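From: Waltraud Pfister
To: Dovden Residence Halls, Dining Services list
Subject: Re: Meal plan changes for September, request for clarification

Dear colleagues,

Thank you to everyone who wrote in after the notice went out. I am replying to the full list, as several halls raised the same points that Ms. Chala sets out below. Her message is quoted in part, and my answers follow each section.

On the earlier notice, Zinash Chala wrote:

> The notice says that the breakfast period at Wilten Hall will end at 9:30 a.m.
> in place of 10:00 a.m. Residents on the late laboratory schedule have
> asked whether they will still be able to collect a cold breakfast after that
> time. Last year this was allowed informally, and it depended on who was
> at the counter.

The hot counter at Wilten will close at 9:30 a.m. The cold counter, meaning bread, spreads, fruit, cereal and yogurt, will stay open until 10:15 a.m. on all class days. This applies to every resident with a meal plan and does not require a note from a department. Counter staff have received the same instruction in writing. If a resident is turned away before 10:15, please send me the time and the counter so that I can take it up with the shift lead.

> We would also like to know how the guest meals will be handled. The old
> plan gave 18 guest meals per resident per year. The new plan document
> does not mention them at all.

The omission was ours. Guest meals remain at 18 per resident for the academic year, and they may be used at Wilten or at the Flernunberg dining room. They may not be carried over to the following year, and they may not be transferred to another resident. A corrected plan document will replace the one now posted. Residents who printed the earlier version should discard it.

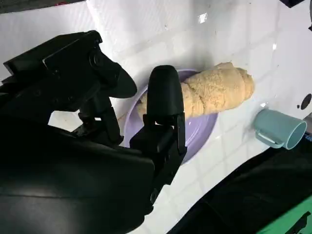 The rate for a guest who comes without a guest meal is set separately by the business office and is posted at each register. Hall offices should not quote a rate by telephone, as we had two cases last spring in which a visitor was given the wrong figure and had to be refunded.

> Several residents have asked about the change of bread supplier. Some
> have allergies and relied on the ingredient cards that the previous
> bakery provided with each delivery. Will the new supplier do the same?

Verstraete will deliver to all dining rooms from the first day of term. Their contract requires a full ingredient and allergen card for each product, and the cards will be kept in a binder at the end of the cold counter. Residents may consult the binder at any time during service. Products without a card will not be put out. I ask hall staff not to answer allergen questions from memory, even where the product looks familiar. The Verstraete rye, for instance, contains milk, and the rye we served before did not.

Residents with a recorded allergy will receive a separate letter. We hold 79 such records at present. Anyone who has moved between halls over the summer should check that the record moved with them, and those who have never filed one may do so at the dining office or with their own hall office.

> Finally, the form for a reduced plan asks for "reason for request" but
> gives no indication of which reasons are accepted. A number of first-year
> residents have left it blank.

A blank form will not be refused, though it will be returned once for completion. Accepted reasons are medical need, religious observance, an off-campus placement of four weeks or longer, and regular employment during meal hours. Other reasons are considered individually. A reduced plan covers 80 meals per term. Residents should keep in mind that the reduction takes effect from the start of the month after approval, and that meals already charged are not credited back.

For planning purposes, we expect 1,268 residents on a meal plan this term across all halls. Seating at Wilten will be tight between noon and 12:45 p.m., and I would be grateful if hall staff would point out to new residents that Flernunberg is open to them at lunch on the same card. The walk is short and the menu is the same.

Please post the enclosed hours at your front desk and remove the summer sheet. Further questions may be sent to this list if they concern more than one hall. Matters that concern a single resident, and medical matters in particular, should come to me directly and should not be copied to the list.

I thank Ms. Chala for collecting the questions from her hall so carefully.

Sincerely,

Waltraud Pfister
Dining Services
Dovden Residence Halls

Hours enclosed:
Wilten, hot breakfast, 7:00 to 9:30 a.m.
Wilten, cold counter, 7:00 to 10:15 a.m.
Wilten, lunch, 11:30 a.m. to 2:00 p.m.
Flernunberg, lunch, 11:30 a.m. to 2:30 p.m.
Wilten and Flernunberg, dinner, 5:00 to 7:45 p.m.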